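Nuria got back from Kevgate in July, with one bag and a key she wasn't sure still worked. It did. She stood in the hall in her socks and listened for her aunt.

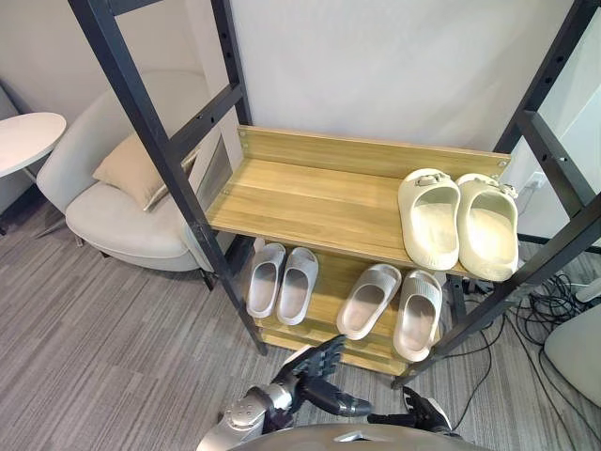 Three pairs of slides, and the space on the left of the top shelf was still hers. Lutfa had kept it clear for 11 months - she never said so on the phone. The cream pair was new. Nuria picked up her wet sneakers from the mat, wiped the soles with her sleeve and set them down in the gap.

"Is that you?" Lutfa called from the kitchen.

"It's me," Nuria said.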